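About Loruteck

Loruteck tests whether machines can do ordinary chores. We work on two kinds: household tasks such as making beds, clearing tables and folding towels, and shop-floor tasks such as bin sorting, kitting and wiping down fixtures. Companies send us a robot, a tool or a piece of control software. We run it against a fixed set of chores and write up what it did, how long it took and where it stopped.

We do not build robots and we do not sell them. Our income comes from test contracts and from the yearly chore survey, which is open to read on this site.

What we are asked most

Most inquiries come down to one question: can a machine do this job yet? Our answer depends on how the job is written down. "Carry a closed tote from shelf A to bench B" is a job that several of the systems we have tested can do for a full shift. "Tidy the bedroom" is not a job in that sense. It has to be split into steps, and each step needs a start state, an end state and a limit on how much help a person may give.

We split chores into three classes.

Rigid: the object keeps its shape. Cups, boxes, trays, most machine parts. Arms with parallel jaws do well here, provided the lighting and the spacing are under control.

Hinged or sliding: doors, drawers, lids, valves. Results are mixed. Opening is usually easier than closing, and a soft-close drawer gives more trouble than a plain one.

Soft: cloth, bags, cable, film. This class has the lowest scores in every survey we have published.

Why beds are in the test set

A bed is large, it has layers, and the layers move each other. Getting a fitted sheet on calls for finding an edge that may be folded under, holding it while the rest of the cloth shifts, and pulling with enough force to seat the corner without dragging the pad out of place. Each of those steps can fail by itself.

The sheet also has no fixed starting shape. A crumpled fitted sheet or mattress cover hides most of its own border, so the first thing the system must decide is where to grip. Grip in the middle of a panel and the cloth comes up as a tent. Grip on a gathered skirt and it may stretch before the panel moves at all.

A plush blanket under a quilted white cover gives two very different surfaces within a few inches of each other, and the jaws have to close on one and leave the other alone.
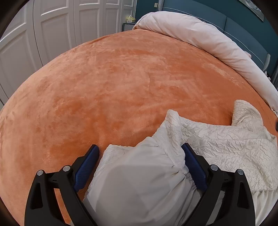
How a chore is scored

Every chore in the set has a written sheet. It lists the objects, the start state, the end state and the stop rules. A run is scored on four things: whether the end state was reached, elapsed time, number of times a person stepped in, and damage. We score damage separately so that a fast run that tears a seam does not come out ahead of a slow one that leaves the cloth whole.

Each system gets 10 runs per chore. Failed runs are kept in the record. A client may ask for a second series after changing its hardware or software, and both series then appear in the report, in order, with the change noted.

Start states for cloth are set by dropping the item from a marked height. This does not produce the same heap twice, and we do not try to make it do so. A system that can handle only one heap has not learned the chore.

Where things stand

For the shop floor, moving known parts between known places is largely solved, and the remaining cost is in setup. Kitting mixed parts from open bins is workable with supervision. Anything involving bagged goods or loose cable still needs a person close by.

For the home, floor cleaning is ahead of everything else. Loading a dishwasher can be done slowly with a limited set of dishes. Towels can be folded from a flat start and, with less success, from a heap. We have not yet passed any system on the full bed chore, meaning old sheet off, new sheet on, four corners seated, blanket straight. Partial passes have been given for pulling a blanket level and for removing a sheet.

We do not publish forecasts. The survey reports what was tested in the period it covers.

Test sets and tools

Muli is our household set. It covers bedroom, kitchen and laundry tasks. Skomero is the shop-floor set and is the older of the 2. Both are revised each March, and retired chores stay on file so that earlier scores can be compared.

Petutico is our scoring software. It takes the run log and the observer's notes and produces the score sheet. Clients receive the raw log as well. Petutico holds 3025 scored runs across both sets as of 06/04/2020.

People

Cameron Dalgleish runs the test program and signs every report. His background is in packaging machinery, mainly film feed and bagging lines, and he wrote most of the soft class in Skomero.

Lachlan Buchanan is responsible for Muli and for Petutico. He trains the observers and decides disputes over stop rules.

Observers work in pairs. Neither may have worked for the client whose system is under test.

Working with us

Send a short description of the system, its reach and payload, the type of end tool, and the chores you want covered. We reply with a test plan and a price. If a chore is outside both sets we can write a new sheet for it, but the sheet becomes part of the public set at the next revision. Clients who need a private test should say so at the start, as those results are left out of the survey.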